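Keeping the Grippers Honest
At Bordale, looking after a pair of hand-held grippers takes longer than using them
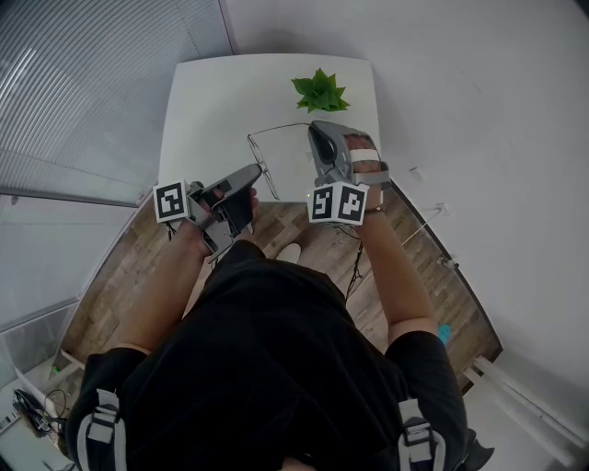

Most of the work at Bordale goes into a piece of equipment that weighs less than a bag of sugar. The workshop records people doing small household jobs with a gripper in each hand, and the recordings are used to train a robot arm built by Stüber. If the grippers drift out of adjustment, the arm learns the drift along with the job.

The day starts with the marker cubes. Each gripper carries a white cube printed with black square patterns, and the tracking cameras use those patterns to work out where the hand is. A thumbprint on a black square can be enough to lose it. The cubes get wiped with a dry cloth, then checked for play. A cube that moves when pushed comes off, and its mount is replaced.

The cables are next. One thin black cable runs from each gripper, and they fail more often than anything else in the kit. The weak spot is where the cable leaves the housing, which takes a bend every time the wearer reaches out. Bordale changes them after 60 hours of use, whether or not they show wear. A spare set takes 13 minutes to fit, including the restart.

Then the wearer puts on the backpack, pulls the straps snug, and runs the opening test. Both grippers are closed and opened 21 times while the software, called Bruvero, logs the finger gap. If the two ends of the log differ by more than 2 millimeters, the finger is reset and the test is run again.

Only after that does anything go on the table. Eyeglasses are one of the harder items. The temples are thin, clear lenses are difficult for a camera to pick out, and a grip that is fine for a cup will bend a wire frame. Bordale uses them as a check as well as a task, and a gripper that is slow to let go of a temple goes back to the bench.

The fingers come from Celik, a small molding shop that delivers a new batch each December. Earlier ones had a softer pad that picked up lint and had to be washed twice a shift. The current pad is firmer and lasts longer, though it squeaks on glass. Bordale has asked for a version with a finer texture and is waiting for samples.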